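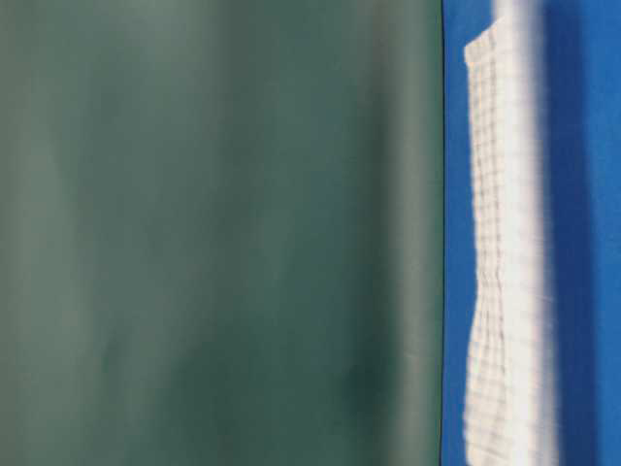 **Progress report to the Rangel Fund**
**Prollent: renewal of the shared workroom at Plelevell**
**Reporting period: second, closing at the end of May**

## 1. Summary

Work on the shared workroom at Plelevell has moved from preparation to fitting out during this period. The wall surfaces and screens are complete in the main area, the benches have been resurfaced, and the storage wall is partly built. The room reopened for limited use while work continued on the north side.

The project remains within the approved budget. One delivery arrived late and moved the storage work into the next period. The grantee requests approval for one change to the spending plan, set out in section 7, and does not request additional funds.

## 2. Background

Plelevell is a neighborhood workroom where residents sort, mend, and pack household goods for reuse. Before the grant, the room was a single open space with bare block walls and mismatched tables. Goods coming in and goods ready to leave were kept side by side, and items were often handled twice. The original application described three aims: to separate the two streams of goods, to give the room surfaces that can be wiped down at the end of a session, and to provide enough closed storage that the floor can be kept clear.

The first report covered the survey, the clearing of the room, and repairs to the floor. It was accepted without conditions. The present report covers everything after that point.

## 3. Work completed in this period

### 3.1 Surfaces and color zones

The room is now divided by color. Green marks the receiving and sorting side, and blue marks the packing side. The same colors carry across the wall panels, the standing screens, and the labels on the bins, so that a person holding an item can tell which side it belongs on without reading a sign.

The panels and screens were supplied by Noseo under the contract approved in the first period. Two finishes were compared on site before the order was placed. The glossier of the two reflected the overhead lights strongly and made it harder to inspect dark fabrics for stains, so the flatter finish was chosen for both colors. The cost per panel was the same.

Fitting on the green side was finished first. The joint where the two colors meet required more attention than expected. The original drawing placed the change of color at a corner of the room, but an existing pipe housing made a clean joint there impractical. The line was moved a short distance along the wall, and the floor marking was adjusted to match. Users of the room have been told of the change, and the plan posted by the door has been replaced.

### 3.2 Benches

All eight benches have been sanded, leveled, and resurfaced. Two had legs that could not be made stable, and these were replaced using timber left over from the floor repairs. The benches are now a uniform height, which allows them to be pushed together for large items such as curtains and quilts.

Bench edges were rounded at the request of regular users, who had reported that thin fabrics caught on the old corners. This was a small addition to the work and was carried out within the existing labor allowance.

### 3.3 Lighting and power

The ceiling fixtures were cleaned and their covers replaced. Task lights were added over the mending benches. The electrical inspection took place on a Wednesday so that the room could be closed for the full day without affecting the weekend sessions, and no faults requiring correction were recorded.

The inspector recommended that the older outlets behind the storage wall be covered before shelving is placed in front of them. This has been done.

### 3.4 Storage

The storage wall is the one part of the work that has not kept to the schedule. The uprights are fixed and the lower shelves are in place. The upper shelves and the doors were delivered late, and on inspection several of the doors were found to be the wrong width. These were returned. Correct replacements have been confirmed in writing and are expected early in the next period.

Until the doors are fitted, packed goods are being kept in lidded bins on the lower shelves. This arrangement is adequate for the present level of use. It would not be adequate in the fall, when bedding and winter clothing arrive in larger quantities.

## 4. Use of the room

The room reopened for limited sessions once the green side was finished. Attendance was held to 12 people per session so that the contractors had clear access to the north wall. Sessions were shortened and no evening sessions were held.

Even with these limits, 665 items were sorted, checked, and packed during the period. Bedding and children's clothing made up the largest share. Kitchenware was accepted only in small amounts, as the shelving meant for heavy items is part of the unfinished storage wall.

The separation of receiving and packing has had a noticeable effect on how sessions run. Goods now enter by the side door, pass across the sorting benches, and are moved to the blue side only after they have been checked. At the end of a session, anything still on the green side is understood to be unchecked. Under the old arrangement, the first part of each session was usually spent establishing what had already been done.

Two difficulties have been noted. The first is that the space between the last sorting bench and the first packing bench is narrow, and people carrying bins have to wait for one another. The benches will be shifted once the storage wall is complete and the temporary bins have been removed. The second is that labels on some of the bins have begun to lift at the corners. A different adhesive is being tried on a small number of bins before the rest are relabeled.

## 5. Cleaning and upkeep

A cleaning routine was introduced with the reopening. Benches and panels are wiped at the close of each session, floors are swept, and the bins are emptied and washed once a month. A record sheet is kept by the sink.

The panels have so far cleaned easily with water and a mild detergent. Chalk, used for marking fabric, leaves a faint residue on both colors if it is wiped dry, and the instructions have been amended to specify a damp cloth. Tape is no longer permitted on the panels. Notices are to be placed on the board by the entrance only.

Noseo has provided written care instructions, and a copy is held with the project file. Spare panels in each color have been set aside in the back store in case of damage.

## 6. Budget

Spending to date is in line with the plan approved by the Rangel Fund. The position under each heading is as follows:

| Heading | Status at end of period | Remarks |
|---|---|---|
| Wall panels and screens | Complete, paid in full | No variation |
| Benches | Complete, paid in full | Small saving on timber |
| Lighting and power | Complete, final invoice awaited | Within allowance |
| Storage wall | In progress | 40 percent of the contract price withheld until doors are fitted |
| Signs and labels | In progress | Relabeling may be needed |
| Cleaning equipment | Complete | No variation |

The amount withheld on the storage wall is provided for in the contract and has been agreed with the supplier. The cost of returning the incorrect doors was met by the supplier and does not fall on the grant.

The saving on timber came from reusing material already on site. It is held under the bench heading pending the Fund's decision on the request below.

## 7. Change requested

The grantee asks the Rangel Fund to approve the transfer of the saving under the bench heading to signs and labels. The transfer would cover durable labels for all bins and a second board for notices near the side door. The second board was not part of the original application. It has been suggested because people bringing goods now use the side door and do not pass the main entrance, where the session times and the list of accepted items are posted.

If the transfer is not approved, the labels will be replaced gradually from the running budget of the workroom and the second board will be deferred.

## 8. Risks

**Storage doors.** A further delay would affect the return to full sessions. The supplier has been asked to confirm dimensions against the site measurements before dispatch.

**Heating.** The boiler serving the room is old and lies outside the scope of the grant. It was serviced in the spring and is working. A failure in cold weather would close the room, and the building owner has been asked for its replacement plans.

**Damage to finished surfaces.** The remaining work involves moving long shelves through the finished part of the room. The panels nearest the route will be covered while this takes place.

## 9. Work planned for the next period

- Fit the upper shelves and the doors of the storage wall
- Move packed goods from the temporary bins into closed storage
- Shift the benches to widen the passage between sorting and packing
- Complete the trial of bin labels and relabel as approved
- Restore evening sessions and lift the limit on attendance
- Resume normal acceptance of kitchenware

A visit by the Fund would be welcome at any time after the storage wall is complete. The room can be shown either in use or between sessions, according to preference.

## 10. Documents held on file

The panel contract and care instructions, the electrical inspection record, the delivery and return notes for the storage doors, the revised room plan, and the session record sheets are available on request. Copies of paid invoices have been submitted separately through the Fund's usual reporting channel.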